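Laborbuch Akari, Eintrag 10. Oktober 2022

Aufgabe: Flasche im Kühlschrank, beidhändig greifen, per Fernsteuerung vorführen. Ebere Idahosa am Leitstand, ich am Protokoll. Tamsin Thibodeaux hat vorab die Nulllagen beider Arme geprüft, Abweichung im linken Handgelenk bleibt unter der Schwelle. Handparameter wie im letzten Satz, Greifkraft unverändert.
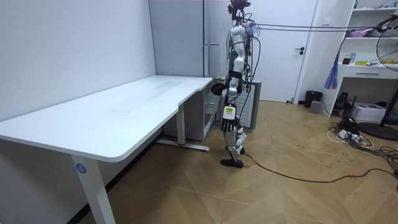 Startpose gilt ab jetzt als festgelegt: Stand neben dem Schreibtisch mit Aufkleber 4. Erste Vorführungen verworfen, weil die Zeitstempel der Handdaten gegen die Kopfkamera bis zu 173 ms nachliefen. Ursache war der Puffer im Holtov-Treiber. Nach Neustart des Aufzeichnungsrechners in Ordnung - trotzdem vor jeder Serie kontrollieren.

Zur Steuerung: Ebere neigt dazu, den Unterarm beim Annähern zu schnell zu drehen. Die Rücktransformation springt dann in die zweite Ellbogenlösung, und die Trajektorie ist für das Training unbrauchbar. Skalierung der Drehung deshalb auf 0,7 gesetzt. Translation bleibt 1:1.

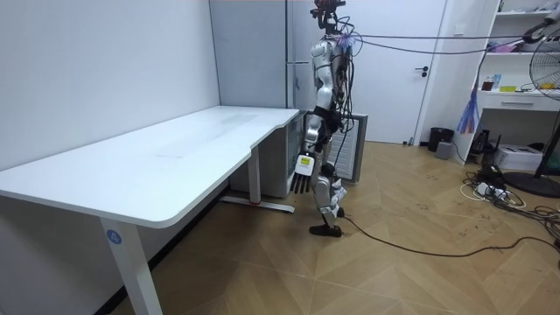
Datensatz heißt Fustudetti-2, letzte Episode hat die Nummer 1864. Episoden mit Nachgreifen nicht löschen, sondern als eigene Klasse markieren. Tamsin will sie für das Training der Korrekturbewegungen haben. Abbrüche weiterhin mit Grund in die Tabelle eintragen, "schlecht" reicht nicht.

Griffreihenfolge: linke Hand oben unterhalb des Deckels, rechte Hand unten am Flaschenkörper. Erst wenn beide Hände geschlossen sind, Zug aufbauen.
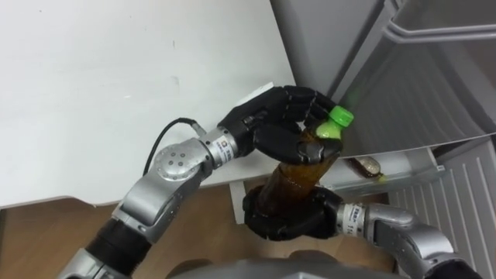
Beidhändiger Griff an der Flasche, Kühlschranktür offen.

Offen:
Shukla-Konverter auf neues Zeitformat umstellen (Tamsin).
Totzone am rechten Daumen nachmessen.
Ablegen der Flasche als getrennte Aufgabe anlegen, Termin Dezember.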